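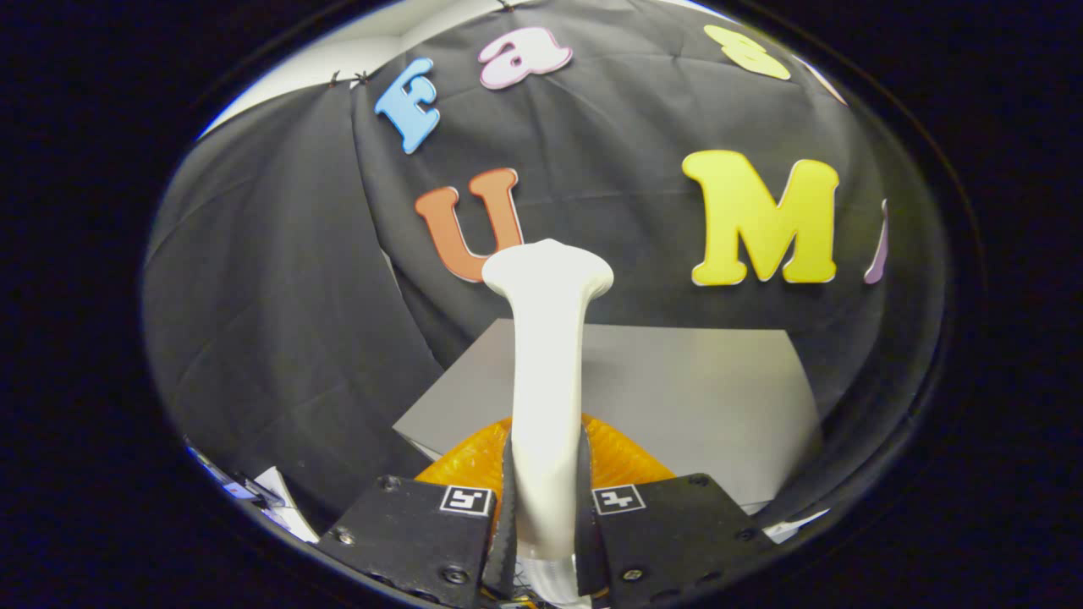

Are we ever going to get the evening bus back, asked a reader in Clandside, on the very first comment card out of the box this June, and I'm putting it at the top because it's pretty much what everyone wanted to know!

So, where are we with the Drarkard to Jostgate link? Your grant has now paid for two months of the trial, and I'm pleased with it (mostly). We carried 1,891 passengers, and 392 of those trips were after 6pm, which is far more than I put in the application. The hospital stop is the busy one. The stop by the old cattle market hardly gets used and I'd like to drop it, if you're happy with that, and spend the extra four minutes waiting for the train at Jostgate instead. People keep missing the connection and I don't blame them for being cross.

Timetables: we printed 1,000 and they've all gone. I made a mess of the Saturday column on the back, so the reprint will be corrected and in bigger type. The cost comes out of the publicity line and there's enough left in it.

Clandside is still the sticking point. The council wants the turning circle resurfaced before a bus goes anywhere near it, and I've had three different answers on who pays. I've asked for it in writing this time. If it's a yes, we could run out there from September, two trips each evening, last one back at 9.40pm.

Fuel was over budget, drivers' hours were under, so we're very nearly level. Full sheet attached, and do ring me if the insurance line looks odd – it's the annual premium paid in one go.

Contact the project office | © Jostgate Link | Back to top
We use cookies to help this site work. Accept | Manage settings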